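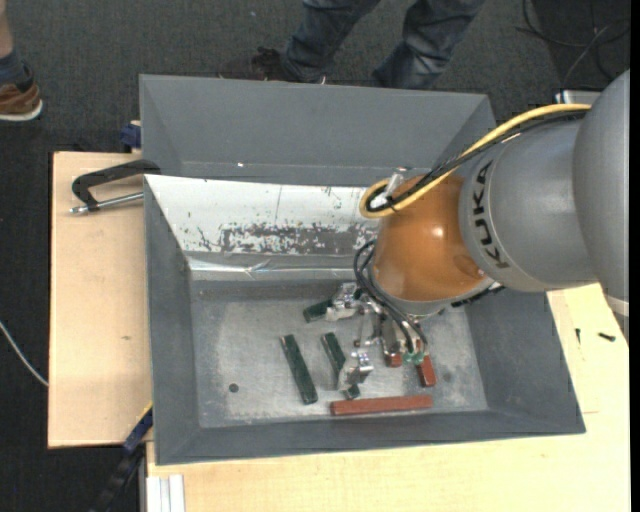
A KUKA arm over a gray bin of small parts.

Questions about the Lukholm stories

Who writes this series?
My name is Brisa Tovar. I write the stories alone, and Kojo Agbenyega reads each one before it goes on the site. He finds my wrong prepositions and also the places where a character knows something too early.

In which order should I read them?
The order of publication is best. If you have little time, begin with "The Salt Clerk" and then take "Preritz in Winter". The first two stories I wrote are weaker, and you can return to them later.

How many stories are there?
There are 19 finished ones, and 6 more exist as drafts. The longest has 181 pages in the print version, so perhaps I should call it a novel.

What is Lukholm?
It is a city on a moon where the day is very long. People there divide the day into "shifts of light", and they are paid by the shift. Preritz is the older town across the ice. Gumetby is only a station with one hotel, but many readers ask me about it, more than about the city.

Is Raju a person or a ship?
Raju is a ship. In the early stories the crew speaks to it like to an uncle, and I did not explain this well. From the fourth story it is clear.

In what year does it take place?
The year is 3,156 in the calendar of Lukholm. This calendar does not start where ours starts, so please do not try to subtract. I tried once and had to rewrite two chapters.

Why do the characters forget things?
Memory is the subject I always come back to. In Lukholm a person can sell one year of memory to pay a debt -- the buyer receives it, and the seller keeps only the dates. Most of the plots begin with such a sale.

May I translate a story or write my own in this world?
Yes, if it is free to read and you put my name and a link. For paid projects, please write to me first.

When does the next story come?
I hope in September. Kojo has the first half now.

I found a mistake. Where do I send it?
Use the contact form and give the title and the paragraph. I correct the web version first, and the print version when there is a new edition.

Last changed: 30 January 2020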